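Dear Gwenaël,

Thank you again for your patience with this one -- November got away from us a little, but there is plenty of good news to pass on to everyone at Chevalier.

The Makis play boards are coming along nicely. As you may remember, the first 2 went out to Engate in the spring, and the feedback from the families there was so kind (and so detailed!) that Thitima Kamolrat sat down and reworked the joints from scratch. We now have 6 boards planned under the grant, and she is happy with the fit of the tabs at last, which took far more evenings than any of us had budgeted for. The Ollero workshop has been wonderful about letting us come back and recut things.

Spending stands at 271 out of the 1,000 set aside for panels and small parts, so we are well inside the line, and I would love to talk with you about using what's left for a second set of colors. 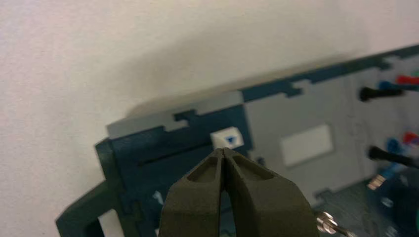 Progress Report, No. 6

We have stayed with the dark teal and light gray for now, with the jigsaw edges left showing, and the little white cube with its blue triangle sits up above the long slot. Thitima would still like to try a larger triangle, and I suspect she will get her way.

Next on the list are the storage bags and a simple instruction sheet. I'll send you a draft of the sheet as soon as it has been read by someone other than me -- your comments on the last one were a great help.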